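Category: Bench notes / Teleop / Clear things

Saturday, morning into afternoon

Started late today, coffee first, then the usual fight with the leader arm. I wanted one whole session on clear objects, the mug and the water bottle, all on the green cloth, with me driving by hand and no scripted motion at all. Dilek Uçar set up the Rovenov controller so that the follower lags a good deal less than it used to, and I have to say it is a joy to drive now. My wrist thanks her!

The task as we wrote it on the board: pick up the bottle, tip it over the mug, put it back upright. It sounds like nothing much until you try it through two handles and a monitor, and then it takes everything you have. Glass on green is hard for me to judge in the wrist view. I find I go by the bright bits in the thick base of the mug much more than by the walls, which the cloth shows straight through.

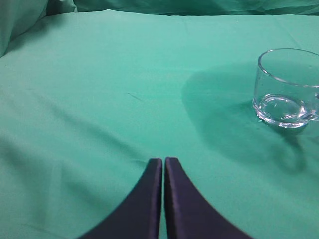 Wrist view, fingers nearly closed, mug off to the right.

I keep coming back to where the fingers should be at the start of a demo. Up to now I've let myself begin wherever the arm happened to be, and Dilek's opinion (she is right, as she usually is about these things) is that the policy then learns my bad parking along with everything else. So new habit: fingers near each other, pointing at open cloth, neither object between them, a slow breath, then record. I'm also trying to open the gripper early on the way in. My old way was to open it at the last second, and on replay that looks like a flinch.

For the bottle I like to come in from the side, low, with the fingers level. The ribbing lower down gives the fingers something to hold, but thin plastic gives when you squeeze, and through the handles I can't feel that at all. I turned the grip force limit down to 41 on the Drurkine panel and left it there. If anybody raises it, please write it here and initial it, I beg you.

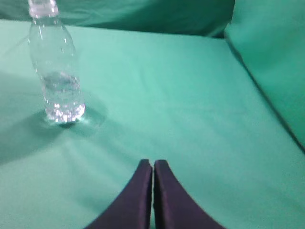
Bottle up and to the left, water in the lower half.

A word about the light, for whoever sits down next. The bottle throws a small bright spot on the cloth at its foot, and the mug has a big soft shadow spreading out to its left in the wrist view. I spent far too long this morning steering by the edge of that shadow as if it were the edge of the mug. Look for the rim. It's a thin bright line and easy to lose, but it is the thing you want.

The side camera is the one I trust for spacing. I had the mug well over to the left and the bottle on the right with a wide piece of cloth between them, both back near where the table meets the backdrop, and that long carry across the middle is good practice for holding the bottle level. It's also slow, and I caught myself hurrying the second half of it more than once. For next time I'd like to try a shorter gap as well and see whether the demos come out smoother – I suspect they will, though Dilek thinks I'm just impatient.
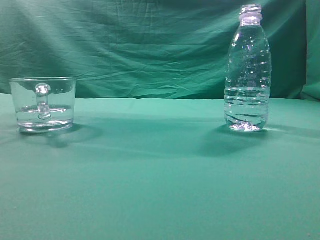 Starting over between demos

Gripper back to the parking pose before anyone's hands go near the table. Check the water level in both and write it in the log, as a half-full bottle and a nearly empty one swing quite differently in the grip. Put the mug down with its handle turned a different way from last time. I was forever setting it down the same way without thinking, and we'd like the policy to see more than one handle angle. Smooth the cloth if it has ridden up, but don't fuss over every wrinkle. The little dark streak left of center shows in the wrist view and I've left it alone. I've grown fond of it as a landmark, which is probably a reason to move the cloth before the next round.
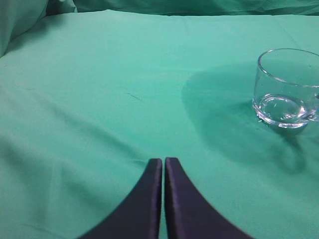

Left to do

– Back up episode folder 3923 to the Grellorik drive and check that the wrist and side streams line up.
– Trim the dead time at the front of each demo. I sit and think too long before I move.
– Ask Dilek whether 200 demos is still the goal for clear objects or whether she wants to split them between pouring and plain pick-and-place.
– Try the 2 handle positions we talked about, toward the arm and away from it.
– Tighten the left pedal. It squeaks, and it puts me off right at the pour.

Uçar bench notes | Contact the lab | Back to top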